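How to register for an online property auction
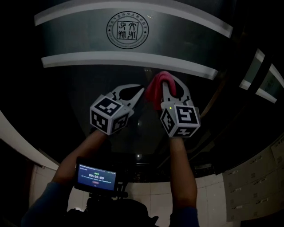
Two grippers, one open and empty, one pinching a red cloth, held up to a dark, glossy curved surface.

Most sales on the Sesach site follow the same pattern, and you can be ready to bid in an afternoon if your papers are to hand.

1. Open an account. You will need photo ID and proof of your address. Joint buyers must each send their own.

2. Find the lot and download the legal pack. Ours was lot 69, a two-bedroom terrace in Stutum. Packs can change right up to the sale, so tick the box for email alerts.

3. Send the pack to your solicitor. Ask for a fixed price. We paid £412 for a written report, and it picked up a shared drain and a missing building control certificate.

4. Book a viewing. Slots are 12 minutes and are often shared with other buyers. If you want a survey, arrange it through the agent.

5. Check the fees. Look for the buyer's premium in the special conditions, near the back of the pack.

6. Register your card. The holding deposit is blocked on the card and released if you don't win.

7. Set your maximum bid. Write it down before the sale opens. Bids in the last minute extend the clock, so a lot due to close at noon may run on for some time.

If you win, contracts are binding when the clock stops. Buildings insurance is usually your responsibility from then on.

Last checked 24th July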